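Subject: Re: [home-cider] First pressing, which bottles?
Date: Sun 21 April

Hello all,

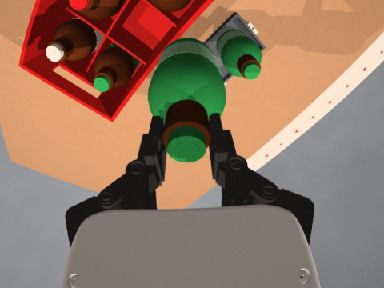 Green bottles or brown? Bottle season again.

I've been meaning to answer this one all week, and now the rain has settled in and I have a pot of coffee, so get comfortable. The original question came through the digest like this:

> I made my first real batch in November, two carboys, mostly windfalls
> from my neighbor's trees plus a bag of crabapples. It tastes good
> but flat. I'd like to bottle some of it with a bit of fizz. Do I need
> champagne bottles, or can I use whatever I've saved? And how much
> sugar? Every book I own gives a different answer. Also, is it too
> late? It has been sitting on the yeast all winter and I'm a little
> scared of it.

First of all, congratulations! A first batch that tastes good is a wonderful thing, and crabapples in the mix was a great call. Mine the first year tasted like a wet paper bag, and I drank every drop of it anyway.

It isn't too late. A winter on the lees is fine if the carboy was full to the neck and the airlock didn't run dry. I've left cider until June and liked it better for the wait. Give it a sniff and a small taste before you do anything else. A faint egg smell will often go away with racking and a little patience. Nail polish or strong vinegar is another matter, and at that point I'd be making salad dressing.

Now bottles. Champagne bottles are the gold standard and I love them, but you don't need them for a gentle fizz. Brown beer bottles are perfectly good if they're the pry-off kind made to be used again. What you can't do is save up ordinary wine bottles and put live cider in them. They aren't made to hold pressure, and the corks aren't either. It doesn't matter how thick the glass feels in your hand. The same goes for pretty square bottles and anything that used to hold maple syrup or olive oil. Use those for still cider, or for flowers.

About color, which somebody always asks. Brown keeps light out best, green does less, clear does next to nothing. Beer people worry about this because of the hops. Cider has no hops (unless you add them, and I have, and it was terrific), so I don't fuss. I keep everything in the cellar with the light off and the green bottles do just as well as the brown ones. If yours will live on a kitchen shelf in the sun, go with brown or put a box over them.

Sugar! The books disagree because they're aiming at different amounts of fizz, and half of them don't say so. I weigh mine, and I'd beg you to do the same. A cup of sugar changes size depending on who scooped it. For my last batch I dissolved 159 grams of plain white sugar in a little boiled water, let it cool, poured it into the bottling bucket and racked the cider gently on top of it. That was for 22 liters, and it gave a lively fizz that held through the whole glass. You'd scale it to whatever you have. Go lower if you're nervous – you'll still get a nice prickle on the tongue, and nothing bad ever came from a slightly quiet cider.

Please, please check that it's finished first. Take a hydrometer reading, wait two weeks, take another. If the number moved, wait some more. Flat doesn't always mean done, especially after a cold winter when the yeast may just be asleep. It wakes up in May with a roaring appetite, and if it has leftover apple sugar plus your priming sugar to work on you'll be mopping the ceiling and picking up glass.

And don't forget to stir the bucket. Slowly, with a clean spoon, no splashing, every dozen bottles or so. I skipped this one year and the first bottles out were flat as a pond while the last ones went off like garden hoses.

On yeast: after a winter in the carboy there's almost always enough left floating around to do the job, even if the cider looks clear as a window. It might be slow. Give it three weeks somewhere warm before you open one, and don't panic if that one is disappointing. If you want insurance, a pinch of champagne yeast in the bottling bucket won't hurt. I fill one small plastic soda bottle from every batch too, and squeeze it every few days. When it's rock hard, the rest go to the cellar. Best trick I ever learned from this list!

Cleaning takes longer than all the rest put together. Soak off the labels overnight in hot water and washing soda, run a brush through, hold each bottle up to the window, and sniff. If there's a ring of anything at the bottom, soak it again or throw it in the recycling. Look hard at the lips as well. A tiny chip there means a bad seal, and a bad seal means flat cider in August when you've finally got people over.

A couple of odds and ends while I'm here. The folks who were asking about Closier and Chaudhry in the graft thread: both of my little trees came through the winter and are in fat bud, and I have scions in the fridge if anyone still wants to try. The Seston looks poor so far, but it looked poor last spring too and then gave me a bucket of fruit, so I'm leaving it alone. I'd still love to hear from anybody who has pressed Clurent on its own. I only ever get enough to blend, and the juice smells so good coming off the press that I'd hate to think I've been hiding it all this time.

Do write back when you've opened the first bottle, good or bad. And save a few for next winter if you can stand it. I hardly ever can, but I found two from an old batch behind the paint cans last month and they were the best thing I've poured in years – dry, soft, a little smoky, tiny bubbles all the way down the glass.

Back to scrubbing. There's a crate still soaking in the tub and somebody is going to want a bath tonight.

Happy bottling!

--
home-cider mailing list
To leave the list, send a blank message with "unsubscribe" in the subject line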